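My morning at the Budico open day in Cestham

I run a small soap business and I've been putting off a proper rebrand for ages, so when Budico opened up their studio in Cestham for the day, I figured it was worth the drive. They do logos, packaging, websites, signs, pretty much the whole bag. I got there at 9:30 and the parking lot was already a mess (go early if they do it again).

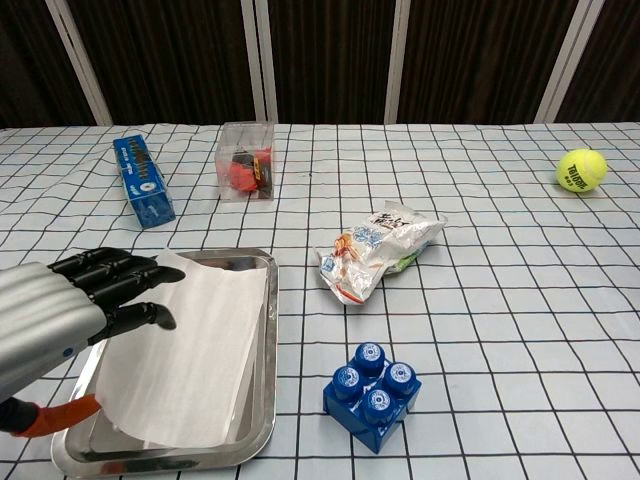
Coffee was in the front room, decent, with those tiny almond cookies I can never leave alone. After that they split us up into groups of eight and sent us off around the building. My group had two bakers, a dog groomer, a couple opening a bike shop, and some folks who mostly wanted to talk about parking too.

First stop was the type wall. It's a long hallway covered in old drafts of logos they've drawn over the years, 1,125 of them according to the sign, and most never got used. I loved it! You could follow one client, a tea company called Purarero, from the first scribbles by the door all the way down to the finished mark near the restrooms. The early ones had a leaf in them. Then two leaves, then a teapot, then a really unfortunate bird. The final version is just the name with a long tail on the last "o," and I stood there feeling a bit guilty about the lavender sprig on my own labels.

Next was the packaging room, where they keep sample boxes and let you handle everything. Our guide passed around the same carton printed on three kinds of board, and the uncoated one won by a mile with our group. I asked about short runs. The smallest order they'll set up is 500 boxes, which is more than I'd sell in a slow season but a lot better than the quote I got last spring from a place online. I wrote that down and underlined it.

The web talk was the weak part for me. Too many slides, and the room was hot. They showed a site they'd redone for Bahrami, a family rug store, and the before and after were pretty dramatic, but the speaker raced through how they got there. I'd have liked ten more minutes on the product photos and a lot less on fonts loading. The bike shop couple seemed into it, so maybe that's just me.

We finished upstairs with short one-on-one chats. Mine was supposed to be fifteen minutes and ran closer to thirty. I'd brought three bars and my current label, and the designer asked me to read the label out loud from across the desk. I couldn't! My own label! She suggested dropping the tagline, making the scent name bigger, and keeping my green, which made me happy, as I'm fond of that green.

Prices are on a printed sheet you can take home. The starter package, with a logo, one label layout and a little style guide, is $1,606. Website work is extra and they quote it separately. I'm going to sit on it through August, get my holiday stock made, and then call them about the labels first.

If you go, bring a sample of whatever you sell and wear comfortable shoes. Lunch isn't included, but the sandwich place across the street does a good egg salad on rye.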